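What an Open Day Should Put on the Wall

Nileo held its open day on December 3, 2020, in the larger of its two training rooms, with most visitors joining by video link. I attended in person. The program had two parts: a walk past the physical arm cells, and a longer session on the simulation work that now feeds them. The second part took up most of the afternoon and deserves most of the attention, including some criticism.

The company's position is simple. A two-finger gripper can be trained to pick and place household objects largely in a simulator, provided the simulator varies enough of what the camera sees. Nileo's simulator is called Ninitz. It changes the countertop, the lighting, the camera angle and the friction values between runs. The surface library currently holds 137 materials, and each task is run 100 times per material before anyone looks at the results. The presenters were clear about these settings and put them on the screen without being asked.

I have no quarrel with the method. My quarrel is with how the industry shows it, and Nileo did better than most while still making the usual mistake. Open days are built around the successful grasp. A cup goes up, the cup goes down, the audience nods. A successful grasp tells a visitor very little. It does not say how many attempts were discarded, how the start position was chosen, or what the arm does when the thing it expects is missing.

The part of the afternoon worth the train fare was the segment on surfaces. The camera is mounted behind the fingers and looks past them at the counter. On a plain gray counter the vision model has an easy time. Dark stone with pale veins is harder. A thin bright line on a dark ground has a lot in common with the rim of a plate or the edge of a knife, at least as far as an edge detector is concerned.
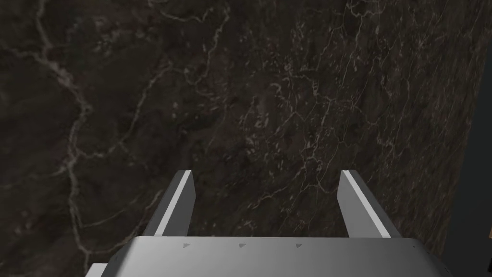

Learned models are supposed to be past this sort of confusion, and on average they are. The average is the problem. Nileo reported that the grasp model, run on bare patterned surfaces, proposed a target in 40 of the trials it was given on one stone material, and close to none on plain ones. A proposed target on a bare counter means the arm would have closed its fingers on rock. In the simulator that costs a few seconds of computing. In the physical cell it costs a fingertip pad, and possibly a force sensor.

The presenters treated this as a side note. I would have made it the main exhibit. A model that declines to act when there is nothing to pick up is doing something a buyer needs, and it can be measured cheaply. Put the arm over bare stone, let it look, and record whether it stays still. No object models are required. The test can run overnight.

There is a fair objection. A bench full of negative results does not sell arms, and an open day is a sales event whatever the invitation says. Motaung, which supplies the physical cells, had its own table near the door and was plainly there to take orders. I accept that. But the people taking notes in that room were mostly plant engineers, and plant engineers buy on failure modes. The questions after the surface segment ran longer than the questions after everything else combined.

A second objection is that rendered stone is not real stone. It reflects light too evenly, and it has no crumbs, water rings or scratches. This is correct and it limits what can be claimed. A model that passes on rendered marble may still fail on a kitchen counter at four in the afternoon with the sun coming in. A model that fails on the rendered version, though, gives little reason to trust it on the real one. Used as a screen for bad models, the simulation is good enough today. Used as proof of a good model, it needs the physical trials beside it, and those were thin. The matching physical set had around 167 runs in total, spread over too few materials to compare.

Nonico, the older grasp package that many of the visitors still run, has no test for bare surfaces at all. Its manual tells the operator to fit a matte mat. That works, and for a fixed cell I would still do it. It is no help to anyone who wants an arm that moves between rooms.

Nileo plans another open day in March. My request is a modest one: a single screen, left running, with one row for each material and one column for false targets, updated as the trials finish. The cup can stay on the other table.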